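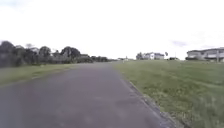
Report on the Harham path survey, second draft

Our brief from Dr. Shimada was to say whether the long asphalt path by the field needs resurfacing. The Wiegand guide we were given says any path with a worn edge should be rated "poor" over its full length. I don't buy it. A rough edge and a tired middle are different problems, and the guide scores them as one.

Minoru Hoshino and I split the path into sections of 28 paces and gave each one two scores, middle and edge.

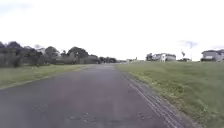

The middle is blotchy but mostly smooth to walk on. The right side is worse -- darker, rougher, and in places you can't tell where paving stops and crumbs start. Akihiko Arai thinks tires did it. Maybe. We have no traffic numbers, so I left that out of the findings. 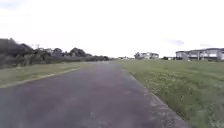
Page last changed: July, by S. Wada

Grass next to the edge was supposed to be our drainage clue. Small pale flowers or clover grow near the paving in one stretch, and the guide treats clover as a sign of packed soil. One stretch proves very little -- we dug no test holes. Edge repair only is our recommendation for now.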